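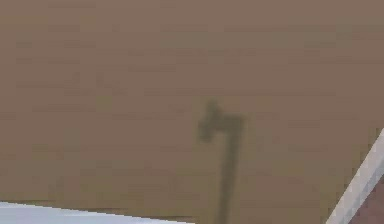 Did we win last night? We lost 4-3 to Clivbridge, on a bloop single in the ninth.

11/07/2023. I had Kamran Mirzaei warm and ready, and I left our starter in for 15 pitches too many - my fault entirely, and I told the team so.

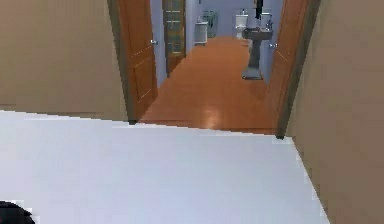 Begoña thinks I should stop fretting, as Kamran had thrown two days running and his arm needed the rest. She may be right, bless her.

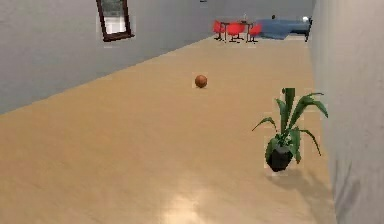

Rivas comes next, and I want more bunting out of the bottom of the order. I'd love a long, straight hallway with a smooth wooden floor like that one for rolling grounders all winter - just not with a mirror on the wall!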